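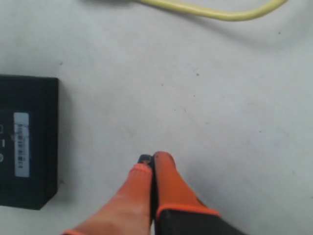
3.2 How households talk about their bread

We had expected the conversations about flour to be short ones, and they were anything but. Of the 430 households in the Kolby survey, 157 told us that they bake at home at least once a fortnight, and a good many of these were happy to carry on talking well after the questionnaire was finished (the kettle went on more than once, for which we remain grateful). The answers in this section come mostly from those longer visits, which were made in January, when people are indoors and the oven is a welcome thing to have on.

The strongest pattern, and the one we should like to dwell on a little, has to do with where the recipe came from. Bakers who had learned from a parent or a neighbour seldom weighed anything. They spoke of a cupful, or of dough that felt "like an earlobe", and they were quite relaxed about a loaf that came out flatter than the last. Those who had learned from a book or a packet kept scales on the worktop and were harder on themselves when things went wrong. Age made less difference than we had guessed beforehand, and the two groups baked about equally often.

Figure 3. Share of home bakers who weigh their flour, by source of first recipe (family or neighbour; book; packet; evening class).

The evening class group is small, only 20 people, nearly all of whom had attended the winter course at the Stander mill. We have kept it apart in Figure 3 even so, as its members often described doing both things at once: weighing the flour and then adding water by feel. One woman told us she trusted the scales "up to the point where the dough starts arguing back". Similar remarks turn up in the earlier Stosus interviews, though those were gathered in bakeries and the wording of the questions was a little different, so we would not wish to press the comparison very far. We return to the matter of water in Section 3.4.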